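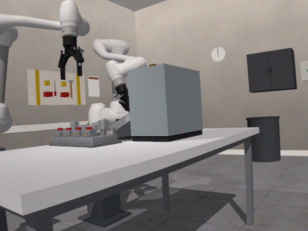

FRANCHISE NEWS

Plodance is looking for partners in smaller cities

The soup and flatbread chain Plodance has opened its franchise program to owners who want to run only one restaurant. Until this spring the company accepted only groups which signed for three units or more. The first agreement under the new rules is for Hulme, where the restaurant should open in July.

The Hulme unit will have 1,280 square feet and 40 seats. This is much smaller than the older Plodance restaurants, which were built for shopping centers and had big dining rooms. The company says that most of its guests now take the food home, so the owner pays rent for tables that stay empty after lunch.

The menu is also shorter. Nine soups stay on the board the whole year, and the seasonal ones change every second month. The breakfast plates are gone from the new format – a decision that some present franchisees do not like, as breakfast is still strong for them near train stations. They can keep it until their contract comes up for renewal.

New owners must train for 40 days in a company restaurant before they receive the keys. They have to work every position, also the closing shift. Plodance does not require earlier experience with restaurants, but it asks for experience in managing people.

Supply was the weak point of the brand in past years, and several owners complained about late bread deliveries. Plodance has now moved this work to Tadau, a distributor which already serves the bakery chain Pliswood. Deliveries will come before 6 a.m., and the owner can change the order until the evening before.

The company has not said how many single-unit contracts it wants to sign. Applications for the next group of owners are open until the end of September, and candidates with a location already in mind will be invited first.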